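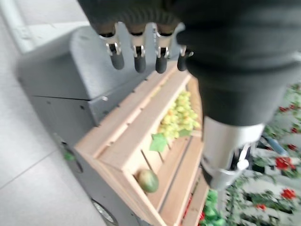 Right, eels. I always start with the climbing, as it's the bit people have trouble believing. A young eel coming up the Dusach from the sea is maybe as long as your finger, and when it reaches a weir it can't jump like a salmon. It has to wriggle up, and for that it needs something to push against. Look at the slim fingers in the picture, lined up in a row with their dark tips. Turn them the other way up in your head, shrink them down, then imagine hundreds of them with a trickle of water running through — you've more or less got the bristle board we use in an eel pass. The little ones weave in and out between the bristles and go up the slope like that. Smooth concrete is no good to them once they've put on a bit of size. The tiniest can sometimes cling to a wet wall, but the bigger ones just slide off.

(Pause for the bucket question. Someone always asks why we don't simply carry them up in buckets. Answer: we have done, it works for one night, and then you need to be there the next night too.)

OK, where they come from. European eels spawn a very long way off, out towards the Sargasso Sea, and I love that we still haven't caught them in the act. The larvae are flat and see-through, shaped a bit like a willow leaf, and they drift over the Atlantic on the currents. By the time they reach us they've turned into glass eels, eel-shaped but still clear, so you can see the backbone. Then they darken, and at that point we call them elvers. Do say the names slowly, people like writing them down.
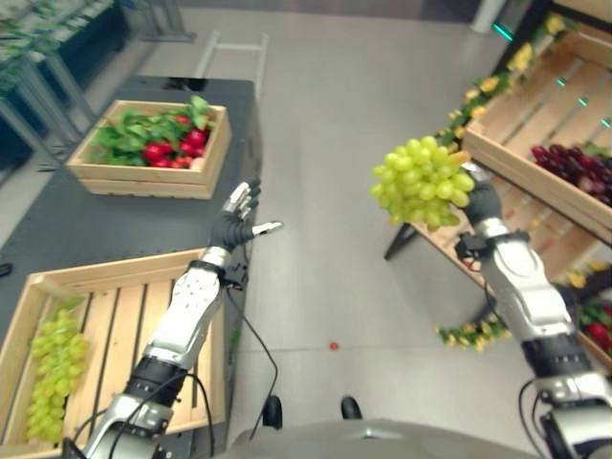
Once they're in fresh water they settle in and eat. Insects, worms, snails, small fish, whatever's about. They might stay for ten years, might be twenty or more, and all that time they're called yellow eels. Then one autumn something switches over. The eyes get bigger, the belly goes silver, the gut starts to shrink, and off they go downstream on a dark wet night to swim all the way back. One trip, one go at breeding, and that's it as far as we know.

Now our river. There are two big barriers between Terkemness and the upper marsh: the tidal sluice at Terkemness itself and then Deson weir, which is the nasty one. Deson has a face 2 metres high with a lip at the top that sticks out. I've stood there at night with a torch and watched elvers get right up under the lip and drop back in. Over and over! You do end up talking to them.

So we put a pass in at Deson. It's a sloping trough with bristle board along the bottom and a small pump to keep it damp, and a catch tank at the top so we can count before we let them go. We ran it for 29 nights last season and had 247 eels through. The longest was a yellow eel that had obviously been hanging about below the weir for years, and most of the rest were under 80 mm. June was our best month by miles, specially the warm, muggy nights with no moon.

Is 247 good? Well... I don't know yet, is the true answer. We've got one season to go on and no old counts from Deson to set it against. What I can say is that they were below the weir and now they're above it. Numbers of young eels arriving in Europe fell off a cliff from about the 1980s and they're still critically endangered, so I'm not going to stand here and tell you one trough fixes that.

(Skip this next bit if we're running late.) The pump. It clogs. Mostly duckweed, once a crisp packet. We now have a mesh cage round the inlet and it wants brushing off every visit, both sides, before you open the tank. Also please shut the tank lid properly, eels will find any gap you leave them.

Next up is the old mill at Hamada, which is smaller but has a culvert behind it, and we haven't worked out which side the elvers collect on. That's a torch survey job: three evenings, wellies, red light if you've got one. The sign-up sheet is by the door.

Questions. If it's about jellied eels, yes, I've had them, and no, not for a long time.

Last updated: March 3, 2024

14 shares | 3 comments

Related
Torch surveys: what to bring
How to tell an eel from a lamprey
Terkemness sluice: opening times and tides
Water voles on the upper Dusach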